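Foro › Equipamiento de laboratorio y taller › Compras y presupuestos

Tema: Presupuesto para célula de dos brazos, ¿segunda pinza ahora o en enero?

dnahui
Tengo que cerrar el pedido antes de fin de año. Es para manipular piezas blandas embolsadas, con dos brazos sobre mesa. Zoson me cotiza las dos pinzas con sus placas en 2,279 dólares. Iltura sale 700 menos, pero sin cables y con 12 semanas de entrega. La cámara de profundidad de muñeca va aparte en los dos casos. ¿Alguien ha comprado a Iltura?

saarinen_taller
Compré una vez. Llegó bien, pero los cables los tuve que pedir a otro lado y el conector no era el estándar. Esos 700 se te van en eso y en horas. Yo iría con Zoson.

wirska
No estoy de acuerdo. Doce semanas se planifican. Lo que yo revisaría es si necesitas dos pinzas. Con una y un soporte fijo haces casi todo lo embolsado.

dnahui
El soporte fijo no me sirve, las bolsas no tienen forma constante. El trabajo es este:

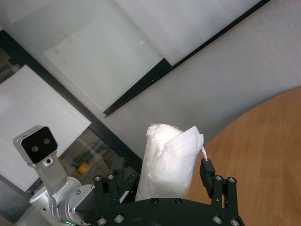
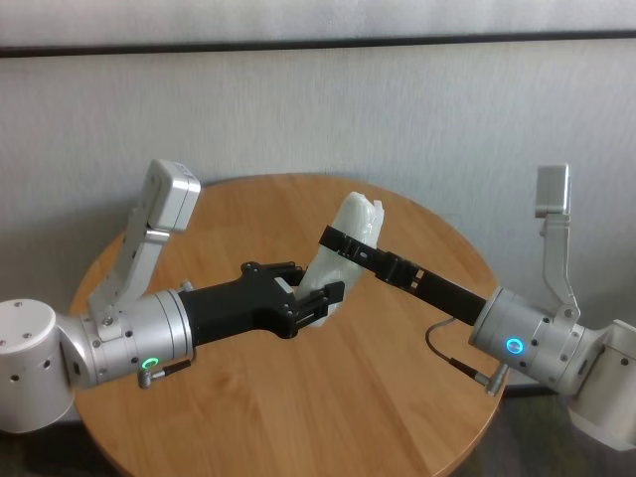 Lo que pido es que una pinza sujete y la otra trabaje sobre el plástico. Con un solo brazo tendría que soltar y volver a agarrar en cada paso, y el tiempo de ciclo no me da.

wirska
Entonces sí, dos. Pero sigo sin pagar la diferencia si no hay prisa. ¿Cuándo arrancan?

dnahui
En enero, si aprueban el gasto. O sea que Iltura me deja fuera de plazo.

VernaF
Pide a Zoson que te separe el precio de los dedos. A mí me cobraron 59 por juego de repuesto y no venía en la cotización inicial. Con plástico fino las almohadillas importan, compra por lo menos un juego extra. Y deja una línea para cables, aunque te digan que van incluidos.

saarinen_taller
Lo de los cables es cierto. Mide el recorrido con el brazo extendido antes de pedir el largo.

dnahui
Gracias, Verna. Les escribo hoy para que desglosen los dedos y los cables. Si el total se mantiene, firmo con Zoson.

Deisy Ñahui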